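자율주행 공개의 날 자주 묻는 질문

Tresov 자율주행 공개의 날에 관심을 가져 주셔서 감사합니다. 행사는 9월에 Pruvost 시험장에서 열립니다. 메일로 들어온 질문들을 이 페이지에 모았습니다. 같은 질문이 여러 번 온 경우에는 하나로 합쳤습니다. 이 페이지의 한국어판은 한국어를 외국어로 배운 직원이 직접 썼습니다. 어색한 표현이 있으면 알려 주십시오. 고치겠습니다.

신청과 참가

누가 참가할 수 있습니까?

누구든지 참가할 수 있습니다. 전공이나 직업은 묻지 않습니다. 자동차 회사에서 일하시는 분도 오시고, 시험장 옆에 사시는 주민도 오십니다. 다만 시승은 나이와 키에 제한이 있으니 아래의 시승 항목을 읽어 주십시오.

참가비가 있습니까?

없습니다. 견학, 시연, 시승이 모두 무료입니다. 점심 식사는 포함되지 않습니다.

어떻게 신청합니까?

이 사이트의 신청 양식을 사용해 주십시오. 양식에서 이름, 연락처, 원하시는 회차를 적으시면 됩니다. 신청이 끝나면 확인 메일이 갑니다. 메일이 오지 않으면 먼저 스팸 폴더를 확인하시고, 거기에도 없으면 저희에게 연락해 주십시오. 작년에는 회사 메일 주소를 쓰신 분들에게 확인 메일이 잘 도착하지 않은 일이 있었습니다. 가능하시면 개인 메일 주소를 적어 주십시오.

회차는 어떻게 나누어져 있습니까?

하루에 세 번 진행합니다. 오전 회차는 10시에 시작하고, 점심 뒤의 회차는 1시에, 마지막 회차는 4시에 시작합니다. 내용은 세 회차가 모두 같습니다. 단, 마지막 회차는 해가 낮아지는 시간이어서 카메라에 관한 설명이 조금 더 깁니다. 센서에 관심이 많으신 분은 이 회차를 선택하시는 것도 좋습니다.

신청하지 않고 당일에 가도 됩니까?

전시동은 신청 없이 들어오실 수 있습니다. 그러나 시연 관람과 시승은 신청하신 분만 가능합니다. 당일에 빈자리가 생기면 접수대에서 안내해 드리는데, 빈자리가 생긴다고 약속할 수는 없습니다.

단체로 신청하고 싶습니다.

학교나 회사의 단체는 양식 대신 메일로 신청해 주십시오. 인원, 대표자 연락처, 원하시는 회차를 적어 주시면 답장을 드립니다. 인원이 많은 단체는 두 회차로 나누어 오시도록 부탁드릴 수 있습니다.

신청을 취소하거나 회차를 바꾸고 싶습니다.

확인 메일의 아래쪽에 있는 주소에서 취소도 변경도 할 수 있습니다. 기다리시는 분이 계시므로 못 오시게 되면 꼭 취소해 주시기를 부탁드립니다. 전날 저녁에 취소하셔도 괜찮습니다.

오시는 길

Pruvost 시험장은 어디에 있습니까?

시내의 북쪽, 숲이 시작되는 곳에 있습니다. 예전에 임업 연구소가 쓰던 땅이고, 숲 안의 도로도 그때 만들어진 것입니다. 내비게이션에 연구소의 옛날 이름을 넣으면 뒷문으로 안내하는 경우가 있습니다. 뒷문은 행사 날에 열지 않습니다. 확인 메일에 있는 주소를 그대로 입력해 주십시오.

버스로 갈 수 있습니까?

예. 587번 버스를 타시고 시험장 입구 정류장에서 내리시면 됩니다. 정류장에서 정문까지는 약 500미터를 걷습니다. 길은 오르막이지만 심하지 않습니다. 배차 간격이 긴 노선이므로 돌아가는 버스의 시간을 미리 보아 두시기를 권합니다.

주차할 수 있습니까?

정문 바로 안쪽에 방문객 주차장이 있습니다. 무료입니다. 전기차 충전기도 있지만 행사 날에는 시험 차량이 먼저 사용합니다. 충전은 오시기 전에 해 주십시오. 자전거는 전시동 옆에 세우실 수 있습니다.

늦게 도착하면 어떻게 됩니까?

시작할 때에 안전 설명이 있고, 이 설명을 듣지 않으신 분은 시험 도로 쪽으로 가실 수 없습니다. 늦으신 경우에는 전시동을 먼저 보시고, 다음 회차에 자리가 있으면 거기에 들어가시게 됩니다. 마지막 회차에 늦으시면 옮겨 드릴 회차가 없습니다.

시연 내용

무엇을 볼 수 있습니까?

주인공은 Brurnine입니다. Brurnine은 저희가 개발하고 있는 소형 자율주행 셔틀이고, 승객은 여덟 명까지 앉을 수 있습니다. 운전석이 따로 없고, 안전 요원이 앞쪽 자리에 앉아서 정지 버튼과 조작기를 가지고 있습니다.

시연은 정비동 앞에서 시작합니다. 출발 전에 엔지니어가 센서를 점검하는 과정을 먼저 보시고, 그다음에 셔틀이 광장을 돌아 숲길로 들어갑니다. 관람석에는 큰 화면이 있어서 셔틀이 숲길 안에 있는 동안에도 무엇을 인식하고 있는지 보실 수 있습니다.

왜 숲길에서 시험합니까?

저희가 가장 많이 받는 질문입니다. 시내 도로에는 차선이 있고, 연석이 있고, 건물의 벽이 있습니다. 차량은 이런 것들을 기준으로 삼아서 자기의 위치를 계산할 수 있습니다. 숲길에는 그런 기준이 적습니다. 저희 숲길 구간에는 차선이 그려져 있지 않고, 포장의 가장자리도 똑바르지 않습니다. 흙과 낙엽이 도로 쪽으로 밀려 나오는 계절에는 어디까지가 도로인지 사람도 잠깐 생각하게 됩니다.

나무도 문제가 됩니다. 잎이 많은 여름과 잎이 떨어진 겨울에는 라이다에 보이는 숲의 모양이 아주 다릅니다. 봄에 만든 지도를 가을에 그대로 쓰면 위치가 조금씩 틀어집니다. 위성 신호도 나무 아래에서는 약해집니다.
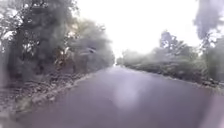
카메라는 또 다른 이유로 어려움을 겪습니다. 숲이 어둡고 하늘이 밝으면 한 번의 노출로 두 가지를 모두 잘 찍기가 어렵습니다. 하늘에 맞추면 나무 밑이 검게 되고, 나무 밑에 맞추면 하늘과 먼 쪽의 도로가 하얗게 됩니다. 안개가 있는 아침에는 대비가 더 낮아집니다. 저희 시험 계획에는 날씨가 좋은 날보다 이런 아침이 더 많이 들어 있습니다.

Osley는 무엇입니까?

Osley는 도로의 가장자리를 찾는 소프트웨어의 이름입니다. 이 이름을 쓰는 프로젝트도 같이 있어서 혼동하시는 분이 계십니다. 이 페이지에서 Osley라고 쓰면 소프트웨어를 말합니다.

Osley는 카메라 영상과 라이다 점을 함께 받아서 포장된 면, 흙이나 풀이 있는 갓길, 그 밖의 것을 구분합니다. 중요한 점은 확신이 없을 때에 확신이 없다고 알려 주는 것입니다. 그러면 Brurnine은 속도를 줄이고, 그래도 확신이 올라가지 않으면 멈춥니다. 시연 중에 셔틀이 천천히 가는 곳이 있으면 화면의 색을 같이 보아 주십시오. 노란색으로 표시된 부분이 Osley가 잘 모르겠다고 말하는 부분입니다.

떨어진 나뭇가지나 동물이 있으면 어떻게 합니까?

차량은 그것이 무엇인지 모르더라도 도로 위에 높이가 있는 물체가 있으면 멈춥니다. 종류를 알아내는 일은 그다음입니다. 시연에서는 스티로폼으로 만든 통나무를 사용합니다. 실제의 동물은 물론 사용하지 않습니다. 그러나 숲에는 고라니가 살고 있고, 그분들은 저희 시간표를 모르십니다.

공중에 있는 것은 더 어렵습니다. 새, 날리는 잎, 낮게 내려온 가지가 모두 센서에 잡힙니다. 이런 것에 매번 급정거를 하면 승객이 불편하고 위험합니다. 지금의 Osley는 여러 순간의 데이터를 비교해서 판단하는데, 아직 완성된 기능이라고 말씀드리기 어렵습니다. 담당 엔지니어가 전시동에 있으니 자세한 것은 직접 물어보시기 바랍니다.

도로가 젖어 있으면 시연을 합니까?

합니다. 젖은 아스팔트는 빛을 반사해서 카메라에 밝은 얼룩이 생길 수 있고, 라이다의 점도 적게 돌아옵니다. 저희에게는 필요한 시험 조건입니다. 비가 조금 오는 정도이면 예정대로 진행합니다. 관람석에는 지붕이 있지만 옆에서 비가 들어오니 우산보다 비옷이 편합니다.

강한 비나 강한 바람이 예보되면 숲길 주행은 취소하고 광장 안에서만 시연합니다. 바람은 가지가 떨어질 위험이 있어서 비보다 더 엄격하게 봅니다. 취소 여부는 당일 아침 8시에 이 페이지의 맨 위에 올립니다.

시연이 실패할 수도 있습니까?

있습니다. 시험 중인 차량이므로 중간에 멈추거나, 안전 요원이 조작을 넘겨받는 일이 생길 수 있습니다. 그런 경우에는 진행자가 그 자리에서 이유를 아는 만큼 설명합니다. 모르면 모른다고 말씀드립니다. 지난번 공개의 날에는 셔틀이 숲길 입구에서 꽤 오래 서 있었습니다. 나중에 기록을 보니 센서 창에 송진이 묻어 있었습니다. 지금은 출발 전 점검표에 송진 항목이 들어 있습니다.

원격으로 조종하는 것이 아닙니까?

이 의심을 가지신 분이 매년 계시고, 당연한 의심이라고 생각합니다. 관제실에서는 차량의 상태를 보고 정지 명령을 보낼 수 있습니다. 핸들을 대신 돌리는 기능은 관제실에 없습니다. 시연의 전후에 관제실을 유리창 너머로 보실 수 있게 했습니다. 관제실 근무자에게 질문하는 것은 시연이 끝난 다음에 부탁드립니다.

시승

누구나 탈 수 있습니까?

초등학생부터 탈 수 있고, 초등학생은 보호자와 함께 타야 합니다. 좌석의 안전띠가 어른의 몸에 맞추어져 있어서, 키가 작은 어린이는 현장에서 띠를 매어 본 다음에 결정합니다. 임신 중이신 분과 목이나 허리를 최근에 다치신 분은 관람만 부탁드립니다. 급정거의 가능성이 있습니다.

휠체어로 탈 수 있습니까?

예. Brurnine에는 경사판이 있고, 한 회차에 휠체어 한 대의 자리를 준비합니다. 전동 휠체어는 크기에 따라 들어가지 않을 수 있습니다. 신청 양식의 비고란에 휠체어의 종류를 적어 주시면 저희가 미리 확인하고 연락드리겠습니다. 관람석과 전시동에는 계단 없이 가실 수 있습니다.

시승은 얼마나 걸립니까?

한 바퀴는 짧습니다. 타고 내리는 시간이 달리는 시간보다 길게 느껴질 수도 있습니다. 속도는 자전거를 천천히 타는 정도입니다. 빠른 주행을 기대하신 분께는 죄송합니다만, 숲길에서는 모든 승객 주행을 이 속도로 합니다.

타기 전에 서명해야 하는 것이 있습니까?

시승 동의서가 있습니다. 한국어와 영어로 준비되어 있고, 미성년자는 보호자의 서명이 필요합니다. 보호자가 같이 오지 않는 학생은 동의서를 미리 받아서 서명한 것을 가져와야 합니다. 사진으로 찍은 서명은 받지 않습니다.

차멀미를 하는데 괜찮습니까?

속도가 느리지만 감속과 출발이 반복되기 때문에 예민하신 분은 느끼실 수 있습니다. 앞을 보는 자리를 원하신다고 안전 요원에게 말씀해 주십시오. 뒤를 보는 자리도 있습니다. 중간에 내리고 싶으시면 언제든지 말씀하셔도 됩니다. 안전 요원이 차를 세우고, 다른 직원이 관람석까지 함께 걸어갑니다.

현장 안내

사진과 영상을 찍어도 됩니까?

전시동, 관람석, 셔틀의 안과 밖에서 찍으실 수 있습니다. 관제실의 화면과 정비동의 안쪽은 찍지 말아 주십시오. 다른 참가자의 얼굴이 나온 사진을 인터넷에 올리실 때에는 그분의 허락을 받아 주십시오. 드론은 안 됩니다. 셔틀 안에서 플래시를 쓰는 것도 안 됩니다.

차량의 카메라에 제 얼굴이 찍힙니까?

Brurnine의 바깥쪽 카메라는 주행 중에 항상 기록합니다. 도로나 관람석의 근처에 계시면 찍힐 수 있습니다. 행사 날의 기록은 얼굴을 자동으로 흐리게 처리한 다음에 저장합니다. 자동 처리가 얼굴을 놓치는 일이 있기 때문에, 개발에 쓰기 전에 사람이 한 번 더 봅니다. 삭제를 원하시는 분은 접수대에서 회차와 옷의 특징을 적어 주십시오. 셔틀 안의 카메라는 안전을 위한 것이고, 이 영상은 행사가 끝나면 지웁니다.

어떤 옷과 신발이 좋습니까?

편한 신발을 신어 주십시오. 관람석까지 가는 길의 일부는 포장되지 않은 흙길입니다. 샌들이나 굽이 높은 신발은 권하지 않습니다. 9월의 숲에는 아직 모기가 있고, 가끔 진드기도 있습니다. 긴 바지를 입으시면 좋습니다. 안전 조끼는 저희가 빌려드립니다.

숲길을 걸어 볼 수 있습니까?

시연 중에는 걸을 수 없습니다. 마지막 회차가 끝난 다음에 원하시는 분들과 함께 입구에서부터 조금 걷는 시간이 있습니다. 엔지니어가 동행해서 어느 지점에서 인식이 어려운지 이야기해 드립니다. 이 산책은 신청이 필요 없고, 관람석 앞에서 모여서 출발합니다. 해가 지기 전에 돌아옵니다.

반려동물과 같이 가도 됩니까?

죄송하지만 안내견 외의 동물은 들어올 수 없습니다. 더운 날이 있으니 차 안에 두고 내리지도 말아 주십시오.

점심은 어디에서 먹습니까?

전시동의 옆에 작은 매점이 있고, 김밥과 음료를 팝니다. 일찍 다 팔리는 편입니다. 도시락을 가져오시면 전시동 뒤쪽의 탁자에서 드실 수 있습니다. 시험장의 가까운 곳에는 식당이 없습니다.

설명은 어떤 언어로 합니까?

기본은 한국어입니다. 오전 회차에는 영어 통역이 있습니다. 엔지니어 중에는 저처럼 한국어가 모국어가 아닌 사람이 여러 명 있습니다. 질문을 천천히 해 주시면 더 정확하게 대답할 수 있습니다. 수어 통역이 필요하신 분은 신청하실 때에 적어 주십시오.

행사가 끝난 다음에

발표 자료를 받을 수 있습니까?

전시동에 붙어 있는 설명판의 내용은 행사 뒤에 이 사이트에 올립니다. 엔지니어의 발표 자료는 공개할 수 없는 그림을 뺀 다음에 올리기 때문에 시간이 더 걸립니다. 주행 데이터는 제공하지 않습니다.

이 셔틀은 언제부터 실제로 다닙니까?

아직 정해진 날짜가 없습니다. 처음의 목표는 수목원이나 휴양림처럼 일반 차량이 다니지 않는 길입니다. 일반 도로의 운행은 저희만 결정할 수 있는 일이 아닙니다. 시험장 밖에서 시험을 시작하게 되면 이 사이트의 소식란에 먼저 올리겠습니다.

이 회사에서 일하고 싶은데 행사에서 이력서를 받습니까?

현장에서는 받지 않습니다. 채용 페이지를 이용해 주십시오. 일의 내용이 궁금하시면 점심시간에 매점 근처의 직원에게 편하게 말을 걸어 주십시오. 파란 목걸이를 한 사람이 직원입니다.

여기에 없는 질문은 어디로 보냅니까?

신청 양식의 아래에 있는 문의란을 사용해 주십시오. 보통 다음 근무일까지 답장을 드립니다. 행사 전의 마지막 주에는 직원들이 시험장에 나가 있어서 답장이 늦어질 수 있습니다. 급한 일이면 확인 메일에 적힌 전화번호로 걸어 주십시오. 전화는 오전 9시부터 오후 5시까지 받습니다.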